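Robot Learning Lab, course handout 7
Failure labels from the wrist view
Prepared by Stellan Hedlund, with corrections by Grímur Bundgaard

Please read before the lab. You need your login for the Komberg server and the labeling sheet from handout 2.

1. Background

Last time we trained a policy for one task: hang a mug on a wooden peg stand. The policy sees only the wrist camera. In the March run it reached a good success rate in training positions, but it became much weaker when we moved the stand toward a corner of the view. Today we ask if a second small network, which we call Sindier, can tell from one wrist image how the mug is placed relative to the stand.

2. Method

Sindier takes one image and gives three scores: mug free, mug at the stand, and not decidable. It does not receive the joint angles or the gripper opening. This was a choice of Grímur, who wanted to know how much the image alone can give. We trained it on 2000 labeled images, all from the same arm.

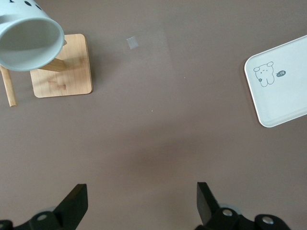
The label "mug at the stand" means only that mug and pegs are close together in the view. It does not promise that the handle is on a peg. When you cannot see the handle, do not guess it from the angle of the mug. Many students in the previous group did this, and their labels agreed badly with each other. Use "not decidable" also when only a small part of the stand is inside the view.

Other objects on the table, for example a tray, must stay in the image. We tried to mask them (the Demissie variant) and the scores became worse. I don't have a full explanation for this. One possible reason is that the mask also removed shadows, and the network may use shadows to judge height.

3. Result so far

Sindier is good at "mug free" and poor at separating the other two. Averaging the scores over 8 images in sequence helps a little, but then the answer comes late for the controller.

4. To do in the lab

Label set B alone, then compare with your partner. Write down each disagreement and which part of the mug was hidden. Upload the sheet to the Flavesau folder before you leave.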